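From: Salamatu Frimpong
To: Brondis garden history list
Subject: Re: the walled garden at Tillar

On July 11, 2022, Traian Chiriac wrote:
> Has anyone been to Tillar lately? I heard the rose terraces were
> being replanted and wondered how much was left.

Hi Traian, I went in June and loved it! The lower terrace is all new (304 roses, mostly old French ones), but the lime walk hasn't been touched.

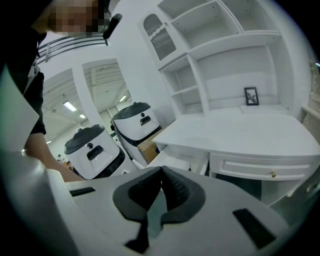

Is the palm house open again? Only the east end, and you go in by the kitchen garden door. The ferns in there are enormous.

Leonora Enriquez told me the walls went up before the house did, which I'd never heard.
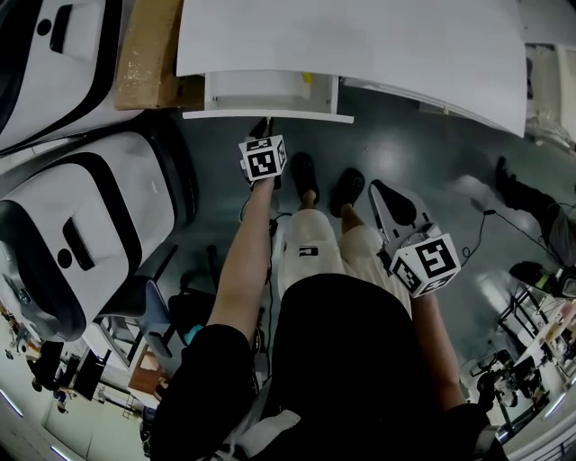

She has the old planting lists too, and says she'll copy them for anyone who asks. Do bring cash for the tea room.

Salamatu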